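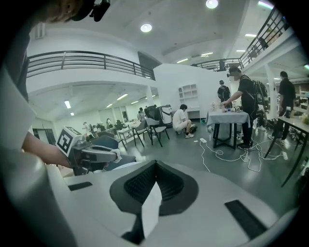 4. Setting up the Jakero fold-flat desk

Read the whole section before you open the hardware bag. Takes one person, but step 4.6 goes better with two.

Before you start

4.1 Lay the carton flat, long side to the wall. Cut the tape only. Don't run the blade down the middle, the desktop is right under the cardboard and it scratches.

4.2 Check the parts against the packing slip. Desktop, left leg frame, right leg frame, crossbar, hardware bag, hex key. Missing anything — stop, call Flakik parts, don't swap in your own bolts. Ours are a fine thread and will chew up if you force a regular one.

4.3 Peel the film off the underside of the top. Leave the film on the upper face til the end.

NOTE: Legs are marked L and R on the inside of the foot. They look the same. They aren't.

Legs and crossbar

4.4 Top face down on a blanket or the flattened carton. Set the L frame against the two brass inserts on the left edge. Start each bolt by hand, a few turns, no key yet. Same again for R.

4.5 Slide the crossbar between the frames, slotted side toward the back. Bolts in, finger tight. If the holes don't line up, loosen the leg bolts a turn and wiggle the frame. Don't hammer.

4.6 Now tighten everything with the hex key, going corner to corner. Snug, then a quarter turn more. Get someone to hold the frames square while you do this.

CAUTION: The fold hinges are spring loaded. Keep fingers out of the gap between the leg and the top until the red clip is off AND the leg has locked. Kids and pets out of the room for this part.

4.7 Pull the red clips. Swing each leg up until it clicks. No click, not locked. Push again.

4.8 Turn the desk over onto its feet. Lift, don't drag — dragging bends the foot screws and that isn't covered.

Leveling

4.9 Put the desk where it's going to live. Floors vary more than you'd think, so leveling it in the garage and then moving it upstairs is wasted work.

4.10 Turn the foot screws clockwise to lower, counterclockwise to raise. Never back a screw out past the painted ring.

4.11 Press down on each front corner. If it rocks, adjust the foot diagonally across from the one that lifts. Small turns.

NOTE: On thick carpet wait overnight and check again, the feet settle.

Chair height

4.12 Sit all the way back. Feet flat. Raise or lower the chair until your forearms rest level with the desktop, shoulders loose. Shorter users may want a footrest. If the armrests hit the edge of the top, drop the armrests, not the seat.

4.13 Monitor roughly an arm's length away, top of the screen at eye level or a bit under. Laptop users: raise the laptop and plug in a seperate keyboard.

Folding it up again

4.14 Clear the top. Unplug lamps first.

4.15 Tip the desk onto its front edge. Press both hinge tabs, fold R first, then L. Folding L first will jam the crossbar. Red clips back on before you carry it.

4.16 Store upright, dry place, not leaning on a radiator.

Care

Damp cloth, mild soap, wipe dry. No bleach, no scouring pads. Retighten the leg bolts after the first 2 weeks, then every November or whenever you remember.

Parts line: ask for Divya Chowdary, mornings are best. Have the part number ready (crossbar is 487, hex key is 500).

Print this section | E-mail this section

Comments (3)

Kamala Pisharody
Step 4.15 saved me, had been folding the left leg first for months and wondering why it stuck. Could you put that on a sticker on the desk??

deskless_in_dayton
My hardware bag was one bolt short. Called, got it in the mail a few days later. Fine. Still wish it came with a spare.

T.R.
Does the Krishnan crossbar fit this one? The slots look identical but I don't want to strip anything

Related items

Krishnan wall shelf: mounting guide
Zivetti task lamp: changing the bulb
Jakero fold-flat desk: section 5, cable tray
Jakero fold-flat desk: warranty and returns
Flakik parts list and order form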